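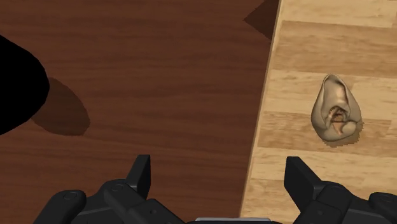 Ettore Donati 昨晚转我上一条的时候留了一句：仿真里的成功率我从来不信，桌子换个颜色，数字就能差出一大截，你们到底在测策略，还是在测渲染器？

这话问得太好了，我早上到实验室第一件事就是想开个串来回答。正好我们这半年在做的东西就是冲着这个去的，而且上周刚跑出一批让我特别兴奋的结果！慢慢写，会有点长，想到哪儿写到哪儿。

先说名字。方法叫 Barkura，名字没有缩写含义，组里投票投出来的。渲染和物理那一层是 Bruvora，我们自己维护的一套仿真环境。被测的策略这一家子叫 Preda，吃图像，吐夹爪动作。真机在 Skumurum，离我们办公室要坐一段火车，所以大家对“少跑一趟真机”这件事都有非常朴素的热情。

Ettore 说的现象我完全同意。同一个 Preda 检查点，场景里随便动一下木纹，成功率就会晃。以前大家的做法是：那就多随机几种嘛，木纹随机、灯光随机、相机抖一抖，最后取平均。平均值确实稳了，可是你也就不知道它到底怕什么了。

Barkura 的想法特别简单，简单到我第一次在组会上讲的时候有点不好意思。每一局都成对跑。物体的位置、机械臂初始姿态、物理引擎的随机数，全部锁死，两局之间只改一个视觉因素。然后看策略从哪一步开始分叉。

因为是仿真，“全部锁死”是真的能锁死。真机上你把东西拿走再放回去，总会偏那么一点点，成对比较里的噪声一大半就是这么来的。仿真在这件事上有真机给不了的便利，我觉得我们这个领域用得还不够狠。

具体改哪些因素：桌面纹理、桌面和物体的颜色距离、光源方向、阴影开或关、阴影边缘的软硬、背景里的无关物体。每次只动一个。听起来很像中学做控制变量的实验，对，就是那个！

开头那张是低对比度这一组里的一局。耳朵模型搁在浅色木板上，颜色跟木头靠得很近，就稍微灰一点、哑一点。夹爪张着，还没合。我特别喜欢这一组，因为它对策略真的很不客气。

耳朵这个物体是 Yaowalak Wiriya 挑的。当时素材库里摆着一排杯子、方块、瓶子，她说这些 Preda 闭着眼都会抓，换点难受的。耳朵外圈是弯的，里面有个深坑，耳垂那边又鼓出来，平躺着的时候从哪个角度下手都有点别扭。我第一反应是这也太怪了，第二反应是太好了。

最后定了 13 个物体进正式评测。挑的标准是轮廓不规则，而且可以把表面颜色调到离桌面很近还不至于变成一团糊。耳朵是里面分歧最大的一个，有的检查点抓得漂漂亮亮，有的从头到尾绕着它转圈。

有人会问，颜色距离怎么算。我们试过直接比物体和桌面的平均颜色，不行，木头不是一块纯色，深一条浅一条的，平均完什么都没了。后来改成只沿着物体轮廓取一圈窄带，里外两侧逐点比，再取中位数。土办法，但是和策略失败的关系一下子就清楚多了。

好，说结果。正式那一轮跑了 2,000 对，3 个随机种子各跑一遍，拿 9 个 Preda 检查点来比。机器轰了好几个晚上，我每天早上冲进来先看曲线，咖啡都忘了倒。

第一个结果：换木纹的影响比我们预想的小。深色红褐的桌面换成浅色的，只要物体和桌面之间的对比保持住，大部分检查点几乎不分叉，轨迹叠在一起看就是一条线。所以 Ettore 说的“桌子换个颜色数字就变”，拆开以后，很大一部分是对比度在变，纹理本身背了锅。

第二个结果才是让我从椅子上跳起来的。在低对比度的物体上，把阴影关掉，成功率掉得比换任何桌面都厉害。物体还在原地，形状没变，颜色没变，就少了脚下那一小片暗的，策略就开始犹豫了。

也就是说，有几个检查点找物体的时候，在相当程度上是在找阴影！看它们的轨迹特别直观：阴影在的时候，夹爪稳稳地过去；阴影一关，下降到一半停住，横着挪一点，再停住，再挪。

我们当然先怀疑自己写错了。会不会关阴影的时候把整体亮度也改了？查了，确实改了一点点。于是补了一个对照：阴影保留，整体亮度调到和关阴影那局一样。结果策略照抓不误。亮度洗清嫌疑，我松了一大口气。

然后又怀疑是不是因为阴影边缘。Bruvora 的默认阴影贴图分辨率不高，物体脚下那圈暗影放大了看是带锯齿的。会不会策略学会了认锯齿？这个猜测在组里吵了整整一个下午，吵得非常开心。

所以才有了“阴影边缘软硬”这个因素。把边缘磨软，再跑成对。对一部分检查点没影响，对另一部分有影响，而且有影响的恰好都是训练时没见过软阴影的那几个。锯齿这件事是真的，只是没有我们吵架时想的那么要命。

这里插一句给做仿真的朋友：去看看你们的阴影贴图吧，真的。我以前从来没把它当成一个会进论文的参数，它就是配置文件里某个默认值，从建仓库那天起没人碰过。

再说一个小一点但我很喜欢的观察。场景里除了目标的影子，还会有别的影子，比如从画面外面投进来的一块尖角。我们原以为这种影子最容易把策略骗走。跑下来，大多数检查点根本不理它。会被带偏的那几个，也是先朝它偏一点，过几步自己又拐回来。

Yaowalak 的解释是，目标的阴影紧贴着目标，别的阴影边上没有东西，策略学到的是“暗影加上旁边那点鼓起来的明暗”这个组合。我觉得她很可能是对的，但这个我们还没有干净的实验能证明，所以论文里只写成猜想，放在讨论那一节。

回到 Ettore 的问题，测的是策略还是渲染器。我的回答是：如果你只报一个成功率，两样混在一起，谁也分不开。如果你报的是成对的差，渲染器那部分在两局里是一样的，减掉了，剩下的就是策略对那一个因素的反应。

刚写到这里他又回我了：减掉的前提是两边的渲染误差真的一样，光源一换方向，误差也跟着换了吧？

是的！这点必须承认。光源方向这一项我们最不放心，表里专门标了星号。阴影开关和纹理这两项要干净得多，几何和主光都没动。谢谢你盯着我，每次被你问完论文都会多一段脚注。

接下来是大家最关心的：跟真机对得上吗？

我们把那 9 个检查点全拉到 Skumurum 去跑了一遍真机，物体用打印件。排名和仿真里成对评测给出的排名基本一致，只有一处相邻的两名对调了。用老办法，也就是全部随机再取平均，排出来的名次就乱得多，中间一段几乎分不出先后。

我知道“基本一致”这四个字听着很滑头。完整的名次对照在附录里，两列并排，连对调的那一对我们也没藏着。那一对在真机上的差距本来就很小，多跑几轮说不定又换回来了，目前的数据我不敢下结论。

真机上最难复现的就是“关掉阴影”。现实世界没有这个开关啊。最后的办法是在工作台四周架了一圈漫射光，把影子冲得尽量淡。淡归淡，没有完全消失，物体脚下总还剩一点点。所以真机那一列叫“弱阴影”，和仿真的“无阴影”不是同一个东西，看表的时候请留心。

即便这样，方向还是对上了。仿真里最依赖阴影的那几个检查点，到了漫射光下面，动作一样开始磨蹭。Yaowalak 在真机旁边给我打视频，镜头一直晃，我只听见她在喊“它又停了，它又停了”，声音高兴得不得了。

做研究最奇怪的快乐之一：看着自己训出来的东西失败，而且失败得跟预测的一模一样。

好，那知道了病因，能治吗？我们试了两种办法。

第一种最直接，训练时随机关阴影。有用，低对比度那组立刻回来不少。代价是训练变慢，而且在高对比度的物体上稍微退了一点点。我猜是策略把阴影这条线索整个扔掉了，可阴影明明是有用的信息，高度、接触，很多时候都靠它。

第二种我更喜欢。还是成对的思路，训练时把同一时刻有阴影和无阴影的两帧都喂进去，要求两边给出的动作别差太远。策略可以继续看阴影，只是没有阴影的时候也得拿得出差不多的动作。高对比度那边没有退步，低对比度那边跟第一种持平，在耳朵上还更好一些。

权重怎么调是个坑。约束太强，策略会学会一种非常偷懒的解法：两边都慢吞吞地动，那当然差不远啦。第一版就是这样，曲线漂亮得可疑，一看回放，夹爪像在水底下走路。后来把动作幅度也放进去归一化才好。

教训：损失曲线漂亮得可疑的时候，请立刻去看回放。我已经把这句话贴在显示器边框上了。

说到回放，Barkura 里我用得最多的功能是“分叉点”。两局并排放，程序自动找到动作第一次明显分开的那一步，停在那里。以前我看失败案例都是从头看到尾，看到抓空了才知道失败，可是病根早在前面好多步就埋下了。

低对比度加无阴影的情况下，分叉点集中在下降之前。策略还在上方对准的时候就已经犹豫了。这跟我以前的直觉完全相反，我一直以为问题出在最后合拢那一下，还花了好久去调夹爪闭合的时机。唉，那段时间的实验记录我现在都不太想翻。

有朋友私信问遮挡。夹爪自己会挡住物体，张开的手指伸进视野里，物体有时候就贴在指尖旁边。这个我们没有当成单独的因素来改，两局里夹爪姿态一样，遮挡也就一样，分叉之前它不会造成差别。分叉之后姿态就不同了，所以我们只解释到分叉点为止，后面的轨迹只拿来算成败。

还有人问背景里那些无关的大块头要不要管，比如左上角那种黑乎乎的一团，从画面边上探进来，连它是什么都看不出来。要管！“无关物体”就是其中一个因素，成对地放进去或者拿走。影响比阴影小得多，但是有一个检查点对深色大块特别敏感，只要视野里有就往反方向躲。我们还没弄明白为什么。

我个人很想给那个检查点单独写一篇。标题都想好了，组里不同意。

再讲讲做不到的事，免得大家以为我只会报喜。第一，透明和反光的物体全都没放进来，Bruvora 的材质模型在这上面还不够可信，成对再干净也救不了错误的光。第二，所有结果都是单个物体平放在桌面上，堆叠的没做。第三，一次只改一个因素，就看不到因素之间的配合。

第三点已经漏出马脚了。低对比度单独来，策略还行；无阴影单独来，也还行；两个一起来，垮得比两份损失加起来还惨。所以下一版一定要做成组的改动，只是组合一多，要跑的局数就涨得吓人，现在在想怎么挑着跑。

Yaowalak 的主意是让分叉点来指路：先跑一小批，哪个因素的分叉来得早，就在它周围多加组合；一直不分叉的就先放着。昨天下午她在白板上画了个草图，我拍了照，字迹太潦草，今天早上我们俩谁也没认出右下角写的是什么。

Ettore 又来了：那你们有没有试过反过来，东西拿走，只留阴影？

试了！！这是我最想讲的一条，差点忘了。在渲染里把物体藏起来，阴影留着，桌面上就剩一片没有主人的暗影。原来那几个依赖阴影的检查点，有一部分真的会去抓，下降，合拢，抬起来，一气呵成，抓了一手空气。

加了成对约束重新训过的版本，大多数会在上方停住，不下去。我盯着那段回放看了好多遍。训练里从来没给过它“只有阴影”的画面，它自己就没上当，这个我是真没料到。

当然也可能有更无聊的解释，比如训过之后它整体变保守了。我们查了正常局里的平均用时，没有变慢，所以保守这个说法站不太住，但我还想再做一组更严的对照才敢往摘要里写。

代码的情况：成对运行和找分叉点这两块已经拆出来了，不绑定 Bruvora，别的仿真器只要能锁随机数、能单独开关阴影就能接。文档还很难看，Yaowalak 正在改。计划 11 月放出来，物体里有几个的授权还在确认，可能会晚一点跟上，耳朵那个没问题，可以一起放。

接的时候有个地方最容易踩：很多仿真器的渲染和物理共用一个随机数发生器。你以为只关了阴影，渲染那边少取了几个随机数，物理那边跟着全变了，两局从第一步就对不上。我们在这上面丢了一个多星期。接好之后先什么因素都不改，跑一对完全相同的，轨迹一个字节都不能差，过了这关再往下走。

如果你手上有自己训的抓取策略，愿意拿来跑一遍，非常欢迎来找我！什么架构都行，我尤其想看看用了深度图的会不会对阴影无动于衷。按理说应该是，可是按理说我们的也不该抓空气。

吃饭去了。Ettore 关于光源方向的那个问题，我下午去把打星号那几行的原始数据翻出来，晚上接着在这条下面贴。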